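Wipe-Down Friday and Other Small Room News

Quick one this month, I'm writing between the 2 o'clock and the bus, so forgive the typos.
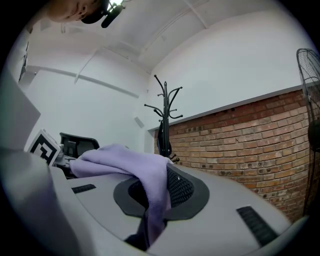
The lavender cloths

They're in. Soft, a little fuzzy, that lavender color Odette Ferrand picked over the orange (thank you Odette, the orange hurt my eyes). First proper order since the move to Pravmont and long overdue. We have been cleaning desks with paper towel and somebody's old T-shirt. No more of that please.

30 cloths in the pack. They live in the top drawer of the gray cabinet by the door of the small white room, folded in quarters. Lavender is for dusting and dry wiping only - desks, shelves, chair frames, the tops of things. The yellow ones under the sink stay under the sink. If a yellow one has been near the coffee machine it does not come near a keyboard, ever, and you know who you are.

Used cloths go in the mesh bag on the back of the door. Not on the radiator. Not over your chair. Not in your coat pocket and then home with you, Florencio.

Washing them

Marcelle Lacroix has done this before at her last place so we're going with her rules:

Wash warm, never hot.
No fabric softener. It coats the fibers and then they just push the dust around.
No towels in the same load. Lint everywhere.
Hang to dry, or low heat if you're in a rush.
Shake outside, not in the stairwell.

The wash bag goes out Friday at the end of the day and comes back Monday. Zyanya Beltrán has the first turn, then we go down the list on the fridge. Swap if you can't do yours, just write it on the list so I'm not chasing people. If the bag is half empty it still goes.

Chairs

While we're at it. Office chairs with mesh backs get filthy and you can't see it until the sun comes in sideways. Jacqueline Riviere did hers last week and was so horrified she did the next two along as well. Her method, copied from the note she stuck on my monitor:

Soft brush first, top to bottom, both sides of the mesh. Then the lavender cloth, dry, along the frame and down the arms. Then a barely damp one for the seat edge where hands go. Casters last - turn the chair over on a sheet of cardboard and pull the hair out with tweezers. Yes it's disgusting. Takes ten minutes and the chair rolls properly again.

The tweezers are in the drawer with the cloths. They are for casters now. Do not use them for anything else, I've put tape on them.

Vents, grilles, anything with tiny holes

Dry cloth only. Don't spray, don't poke with a pen. Wipe in one direction and lift, don't scrub, or you press the fluff into the holes. For the ceiling vent in the corridor ask for the long handle, it's behind the recycling. Please don't stand on a chair with wheels. I'm not writing that one up again.

Ribbed rubber (mats, grips, feet of things) holds on to grit, so go along the ridges and not across them. An old toothbrush works if it's really bad.

The coat rack

Getting silly. It is May. There are winter coats on it that haven't moved since I started bringing my own lunch, and under the coats are scarves, and under the scarves I found an umbrella with a Lolletti price tag still on it. Everything comes off by Friday at 4. Whatever is left goes in a box marked COATS next to the shoe shelf, and after 2 weeks the box goes to the Cheema Street clothing drop. I'll shout before I take it.

One hook each, please. Bags on the low hooks. Wet umbrellas in the bucket, which has been emptied and rinsed and smells fine now.

What it cost

A few people asked, since the tidy-up money comes from the shared pot. We started the year with 2,926 in it and I've spent very little - the cloths, the brush, the mesh bag, two rolls of tape. Receipts are in the Istero folder if you like that sort of thing. Still on my wish list is a small hand vacuum. Florencio says he has one at home that works "most days" so we'll try his before buying anything.

Friday, the plan

Start at 3, done by about 4:30 if people turn up. Take one lavender cloth each, do your own desk, then pick a shelf. Marcelle and I will do the high bits. Zyanya has the window sills because she's the only one who does the corners. Jacqueline on chairs, obviously, with anybody who wants to learn the tweezers.

Loose papers off the desks before lunch, please. I can't dust under a pile and I won't move it for you, last time I moved a pile I heard about it for a month. Cables can stay where they are, just wipe round them.

Odette is bringing the lemon cake. The plates are not the yellow-cloth plates, they're clean, I checked.

Other bits

The window key has turned up, it was in the tea tin. Still missing the small step stool, blue feet, if its in your room bring it back no questions asked. Light bulb by the printer is replaced. And whoever labelled the drawers, lovely handwriting, but "misc" three times in a row isn't helping me.

Send me anything for the next one by the usual day. Short is fine. Running for the bus.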